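Spent the morning rewriting the part of our grasp planner that decides what counts as an edge. A thread, mostly for the three of you who asked and the one who muted me in August.

The old version was written for boxes. Ferer (our planner, named before my time, no I don't know either) looks for two parallel faces, puts a finger on each, and goes home happy. It's very good at boxes.

Then we gave it snack wrappers.

A crumpled wrapper has parallel faces everywhere, each one a few millimeters long and most of them facing the ceiling. Ferer proposed 877 grasps on a single wrapper. It was confident about all of them.

So I spent two days on a filter that threw out grasps on small facets. It threw out every grasp. Technically a safe robot.

New approach: stop asking the geometry and learn from hands. Demos with the two hand-held grippers, wrappers over a bedspread, then fit a contact model to wherever people choose to pinch.
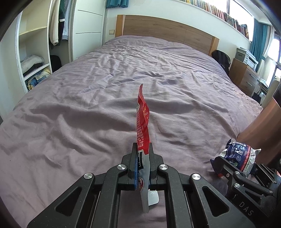
Clivholm Manipulation Software Group

Red one pinched at the bottom edge, the rest of it standing up above the jaws. My old scoring function gives that grasp a 0.04. It wanted the middle, where there's more "surface." The middle is also where the chips live.

The bedspread is its own problem. It wrinkles, the wrapper wrinkles, and the segmenter sees one large family of wrinkles. Color helps until the day you meet a mauve wrapper.

We have 2779 demos so far. I threw out 637 of them for bad time sync between left and right — 34 milliseconds of drift, enough to make a handover look like telepathy.

The sync fix was one line. Finding the line took most of a week and a tool called Brello, which I wrote to plot timestamps and which now has more commits than the planner.

Current status: the contact model picks edges and corners, like a person would. It also picks the corner of the pillow in our sim, with great enthusiasm. Adding negatives tonight.

If you want the log viewer, it's in the Londoño branch. Do not merge the Londoño branch.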